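Ticket 953
Queue: Household Task Evaluation
Product: Veltine tabletop arm, tidy-up routine
Site: Magesa test room
Opened by: Zyanya Arriaga
Assigned to: Imani Swai
Priority: Normal
Status: Open, pending retest

Summary
The tidy-up routine does not reliably place small, soft items in the bowl. Flat items are handled to an acceptable standard. Round items are picked up but are often released short of the bowl or not released at all. The requester asks whether the routine may be listed as ready for household use in the Visau service catalog.

Problem as reported (Z. Arriaga)
The routine was run 70 times with the standard wooden bowl and the standard set of soft items. In 30 of those runs at least one item was left outside the bowl when the arm reported the task complete. No fault code was written to the log. The operator therefore had no notice of the failure other than by looking at the table. A person asked to do the same chore would be expected to notice an item left behind. The catalog entry should not be published until this is addressed.

Work log

Entry 1, I. Swai
Report received and reproduced. The arm returned to its rest position and reported success with one item still on the wood. Software version confirmed as current. Arm restarted and routine repeated with the same result.

Entry 2, I. Swai
Finger pads inspected and cleaned. No wear found. Grip force checked against the service sheet and found within limits. Retest gave fewer dropped items, but the false completion message remained.

Entry 3, Z. Arriaga
Please note that two separate matters are being handled under this ticket. The first is the physical release of round items. The second is the completion message. The second is of greater concern to the catalog office. Customers will tolerate a slow machine. They will not accept one that reports a cleared table when the table has not been cleared.

Entry 4, I. Swai
Agreed. The completion message is sent when the last planned motion ends. It does not depend on a check of the bowl or the table. A change request has been sent to Ponach, who maintain the routine. Until a reply is received, operators are to inspect the table after each run and record the result by hand.

Entry 5, I. Swai
Release height lowered by one step in the settings menu. Wait time after release raised to 6 seconds. Round items now leave the fingers more consistently. One further case was seen in which two items were lifted together and only one was released. The routine has no means of detecting a double pick. Added to the change request.

Entry 6, Z. Arriaga
The catalog office has asked for a plain answer on readiness. Proposed wording: "The arm can assist with clearing small items from a table under supervision. It is not approved for unattended household use." Please confirm or amend.

Entry 7, I. Swai
Wording confirmed. I would add that the bowl must be kept in its marked position, as the routine does not search for it. Sorting by color has not been tested and should not be mentioned in the entry.

Open actions
Ponach to respond to the change request on completion checks and double picks.
I. Swai to repeat the full set of runs when the revised routine is installed.
Z. Arriaga to hold the catalog entry at "supervised use only."

Last updated: 2025-12-27

Attachment 1
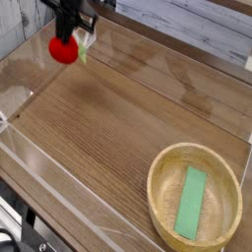

Red item at the gripper, green strip in the bowl.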